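Tecnología de la madera. Tema 6: Anisotropía y tableros encolados de canto
Profesor: Iker Escobar 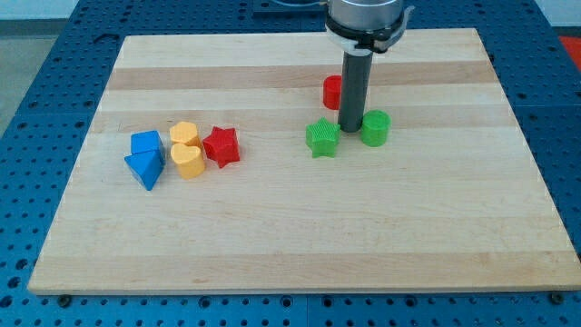 La contracción de la madera depende de la dirección considerada: máxima en la tangencial, menor en la radial y casi despreciable en la longitudinal. Una pieza ancha de corte tangencial tiende por ello a abarquillarse al perder humedad. Dividirla en listones y encolarlos de canto reduce la deformación del conjunto. En una tabla de cortar de arce claro, las bandas alternas, unas pálidas y otras algo más oscuras, permiten distinguir los listones a simple vista. El tono no informa sobre la orientación de los anillos, que debe leerse en la testa.

Criterios de montaje
Humedad homogénea entre listones antes de encolar.
Cantos recién cepillados, sin polvo.
Fibra paralela en todas las piezas.

Ejercicio 6.1. Un listón de 50 mm de ancho se seca desde el 28 % de humedad hasta el 6 %. Calcule la merma en dirección tangencial y en radial con los coeficientes de la tabla 46.

Entrega: 1/24/26.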